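**Report of the Canteen Inspector, Vavoso Township, August**

The undersigned, Delali Nutsugah, was directed to examine Kitchen 3 of the Latuheru Residence following a complaint submitted by a resident. The complaint, numbered 2493, stated that the evening bun had been served without ceremony. Mrs. Kalliopi Sfakianakis, cook, received the undersigned at the door and set out the item in question.
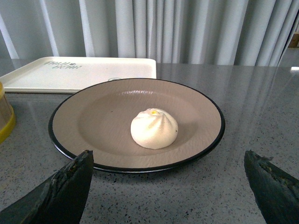 ## Findings

The bun was pleated in accordance with the Residence's standing instructions. Mrs. Sfakianakis stated that her late husband had eaten one every evening for 45 years and had never asked for ceremony. The statement was entered in the record at her request.

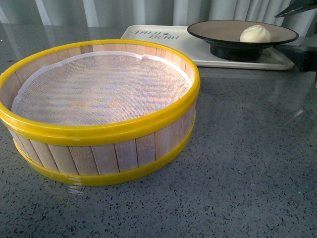
The complainant, it was established, was Mrs. Sfakianakis herself. She had written to the Township twice and received in reply 2 copies of the same form. The undersigned asked whether the basket with the yellow rim was Residence property. She answered that it had come with her from Atton, and that the white cloth inside it was her own sewing.
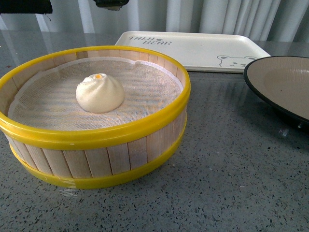
*Exhibit B. One bun in the steamer.*

Asked what remedy she sought, the complainant replied that she wished an officer of the Township to sit down.
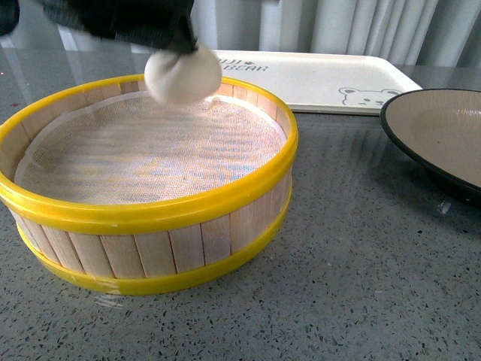
The undersigned sat down. The interview was resumed at the kitchen table and continued until the lamps were lit on Jurkix Street. Complaint 2493 remains open, and a further visit is recommended for next month, at the supper hour.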